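About us

Hi, and welcome to Rastholm! I'm the one who answers the phone, writes this page and spends most afternoons with an arm inside somebody's robot cell. We started out in a rented shed at Stosgate with 2 benches and one very patient landlord, and we've since moved to Sustham, where there's room to park.

Our favourite job is the computer teardown cell. I set it up, I teach it its positions and I look after it when it gets grumpy. Most of that is tray work – if a fixture sits a hair off, the fingers will find out before you do.

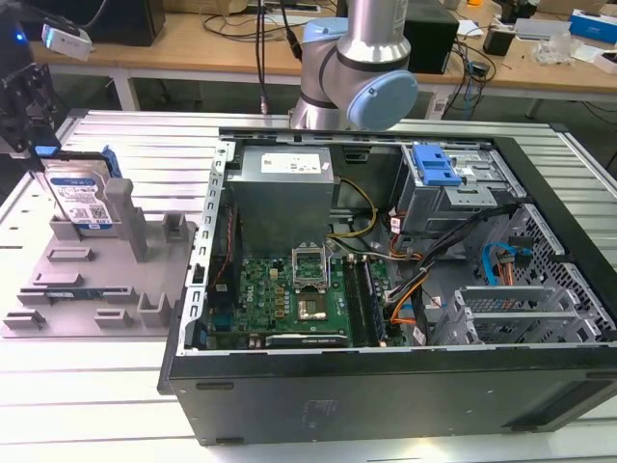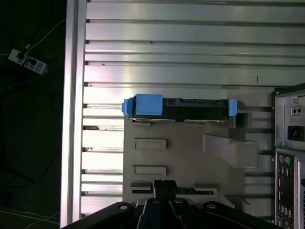 I re-check the taught points every 10 days, wipe down the rails and go over every bolt on the gripper (yes, every one). The log is up to 1,782 entries now, and I still write it by hand.

We look after 26 cells at the moment, some ours and some built by other shops. If yours has started missing its picks, give us a shout – mornings are best, before I've got my gloves on.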